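Humphreys to End Single-Use Foam Cups and Trays in December

HUMPHREYS, Sun 19 November – Food sellers in Humphreys will stop using foam cups, trays and takeout boxes in December under a rule passed by the town council. The rule covers 80 restaurants, food trucks and school kitchens.
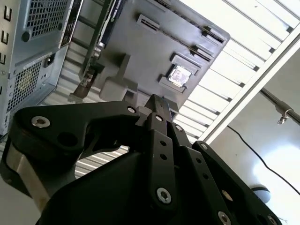 Black gripper and computer hardware.

Businesses may use up foam stock they already own for 13 weeks after the rule starts. After that, a first violation brings a written warning. A second brings a fine of $219.

Paper, cardboard and reusable containers are allowed. Foam packed around goods shipped from outside town is not covered – nor are coolers meant for repeat use.

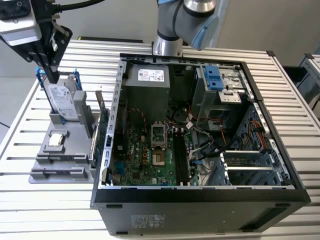 Eifion Skyrme told the council that small kitchens need a clear list of approved containers before they place their winter orders. The town will mail that list to each permit holder.

Clean foam can be dropped off at the Fludenitz Road transfer station on Saturdays. Dakance Hauling will collect it from there at no charge to residents.

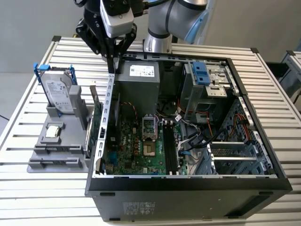
Questions About the Rule

Business owners can call the Humphreys town clerk during office hours or stop by the front desk at Town Hall.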